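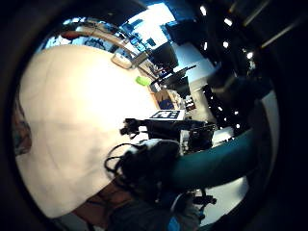 4. Setting up the work table

Everything in sections 5 through 9 assumes you have a table you can work at without moving somebody's lunch. If you already have one, skip to step 6 and enjoy your good fortune.

Before you start

You will need the Jondale table cover, the cable pouch, the small parts tray, and a damp cloth. The cover ships folded in the bottom of the carton, under the cardboard layer that everyone takes for the bottom of the carton.

1. Pick a table near a window if there is one. Daylight is kinder to small black connectors than any lamp we have tried, including the one we sell.

2. Clear it completely. Boxes you mean to deal with later may go along the back edge, where they will stay for years.

3. Wipe the surface and let it dry.

4. Lay the cover with the hemmed side toward you. Smooth it from the middle outward. A few wrinkles near the front are fine. If you are the kind of person who can't leave them alone, a cool iron does the job, with the cover off the table.

5. Leave a strip of bare table showing at the front. You will want somewhere hard to rest your wrists, and pens roll off the fabric.

NOTE: The Morholm cover from the older kit is 80 mm shorter and does not reach the back clips. It can still be used, with tape and a certain attitude.

Laying out the equipment

6. Put the main unit down lengthwise, left to right, with its knobs where your hand can reach them without crossing the cables. Left-handed users can turn it around. The labels will then be upside down, but you'll know them by heart within the week.

7. Bring all cables out on the same side. Loop them loosely and keep the loops off the front edge of the table.

CAUTION: Do not pull a cable to find out where it goes. Follow it with your fingers. Part 433 (replacement socket) exists entirely on account of people who pulled.

8. Set printed tags flat, pattern side up. A tag that has been bent should be swapped for a fresh one from the envelope. Pressing it under a dictionary has been attempted.

9. Keep handheld tools with prongs in the tray when you aren't holding them. Prongs down.

10. Put your gloves on last. Step 7 in gloves takes three times as long and teaches you nothing.

Walls and shelves

Wiring charts and posters can be pinned above the table, at eye level for whoever is sitting down. Shobha Joseph, who wrote the first edition of this guide at Pleltbridge, wanted the charts laminated. We agreed with her and then did not do it, so please keep drinks on another surface.

Clearing up

11. Switch off, unplug at the wall, then coil the cables into the pouch. Wide coils. If the pouch won't close, the coils are too tight or you have packed a cable that belongs to the kettle.

12. Shake the cover over a hard floor and check for dropped screws before sweeping. Replacement screws are order code 1576.

13. Fold the cover in thirds and store it dry. It is good for nearly 600 washes according to the supplier, Palaniappan – we got bored of testing well before that.

If the table has to be shared, go on to 4.1, Sharing the table.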